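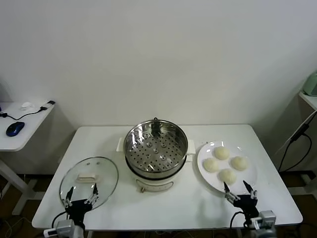 # Does the primer matter? Repainting the side door at Unasthorpe

Lok-yiu Lam and Teguh Rondonuwu, finishing and coatings module

## What we set out to test

Our handbook says a bare or sanded exterior door needs a separate primer before the top coat. The cans sold as "paint and primer in one" say it doesn't. We had doubts about both claims. The handbook is old, and the cans are trying to sell us paint.

The door at Unasthorpe is a flat steel side door, last painted brown. Yi-chun Hsu, who runs the module, let us split it down the middle with tape. The left half got a bonding primer and two coats of exterior satin. The right half got two coats of the all-in-one product in the closest color we could find.

## Method

We washed the door with dish soap, rinsed it, and let it dry overnight. Then we sanded it with 100 grit, followed by 200 on the edges where the old paint had built up into a ridge. Teguh thinks we should have stopped at the first grit, and he may be right. The edges felt too slick afterward.

Both halves were rolled with a short foam roller and brushed around the hinges. We waited overnight between coats. The primer added an extra day, a real cost if you are paying somebody.

After 3 weeks we ran a tape pull test. We scored a small grid in the paint, pressed tape over it, and yanked.

## Results

The primed half kept 97 percent of its squares. The other half lost more, nearly all of them near the bottom edge. In the middle of the door we couldn't tell the two halves apart.

It would be easy to write that primer wins. I don't think we showed that. The bottom right corner is where the sprinkler hits, and it is also one of the spots we sanded with the finer paper. Either could explain the peeling. Prasetyo Sembiring from the Clastberg group had the opposite result on a wood door, with the primer lifting first, and his group was just as careful as we were.

## Problems

- One door is one door.
- The two top coats were different products, so primer wasn't the only thing that changed.
- I scored the grids on the left and Teguh did the right. He presses harder.
- The color match was poor, so anyone judging the finish knew which half was which.

## Next

I-hsuan Yip has offered us two doors at Rerncombe in May. We plan to use the same top coat on both, with primer on one only, and have one person do all the scoring. Until then I would still prime bare metal, mostly out of habit.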